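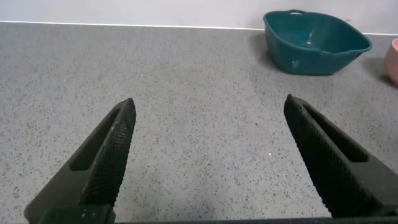 Saodah Lau asked after the May check whether the counter really has to be gone over every time, seeing that it gets wiped each evening anyway. Yes, it does. Wiping and checking are separate jobs, and two of the comments below come from spots that had been wiped daily for months.

KITCHEN AND WASH-UP CHECKLIST
Pimentel building, ground floor
Date of check: 9 January 2025
Checked by: Jucélia Assunção
Second check: Dirceu Furtado

Mark each line OK, FIX or N/A. Write a comment for every FIX.

1. Counter surface free of cracks and chips - OK
Comment: Run a bare hand over it as well as looking. The speckle in the gray hides small chips and dried crumbs. A flashlight held low from the side helps.

2. Sealant between counter and wall - FIX
Comment: Lifting behind the faucet, 8 inches long. Old sealant to come out completely before new goes in. Last time it was laid over the top and it peeled.

3. Front edge of counter, no sharp spots - OK

4. Plastic basins sound, no splits at rim or base - OK
Comment: Teal basin stays in use. Fill each basin and leave it standing on a dry paper towel while you do items 5 to 7, then look at the towel.

5. Basins stored dry and upside down - FIX
Comment: Two were stacked wet inside each other under the sink. Natanael says the drying rack is too small for them when the trays are out. Rack to be moved to the shelf by the window.

6. Hot water at tap within limit - OK
Comment: Read with the Fudix thermometer after the tap had run for a full minute.

7. Drain runs freely, strainer in place - OK
Comment: Strainer is bent on one side but seats properly. Look again next time.

8. Cleaning products in labeled bottles, stored away from food - FIX
Comment: One spray bottle with the label worn off. Emptied and thrown out. Please don't refill bottles you can't read - open a new Bundeno one from the cupboard, there are plenty.

9. Sanitizer mixed to the strength on the chart - OK
Comment: Chart is written for 1,000 ml of water. If you fill a smaller bottle, measure it again. Don't guess from the color.

10. Outlets above counter, covers tight, no scorch marks - OK

11. Cords kept clear of sink and counter edge - FIX
Comment: Kettle cord was hanging over the front. Moved back and clipped. The clip had been taken off and left in the drawer.

12. Floor mat flat and dry underneath - OK
Comment: Lift it all the way. The corner nearest the door was damp in May but is fine now.

13. First aid box complete - FIX
Comment: Out of blue bandages and burn gel. Ordered from Cloditz, order 388.

Open items go to Ismael Bezerra. Items 2 and 11 are to be looked at again before the next full check, the rest can wait for it. Completed sheets are kept in folder 81, newest at the front.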